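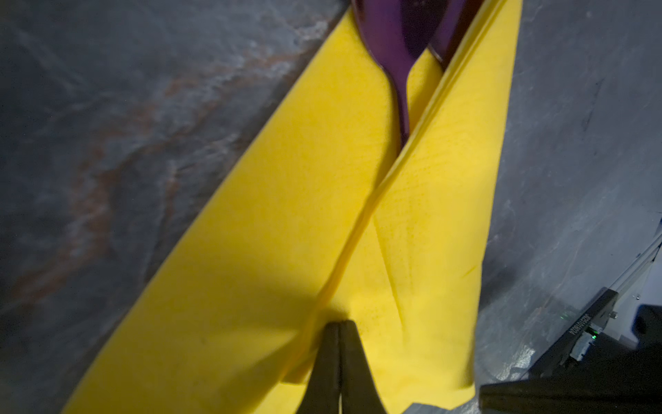
Reading time: 2 minutes

Household Cleaning Habits in Floltwood
Student Project Report
Submitted by Hubert Sutter
Wednesday, December 19, 2001

1. Purpose

The project examined how residents of Floltwood clean their kitchens and how often they replace cloths and sponges.

2. Method

A printed questionnaire was delivered to 145 households on Dana Street. Completed forms were collected at the school office.

3. Results

Replies were received from 32 households. Most replace a cloth only when it tears. Yellow cloths were named more often than any other color.

4. Limits

The return rate was low, and apartments were not included.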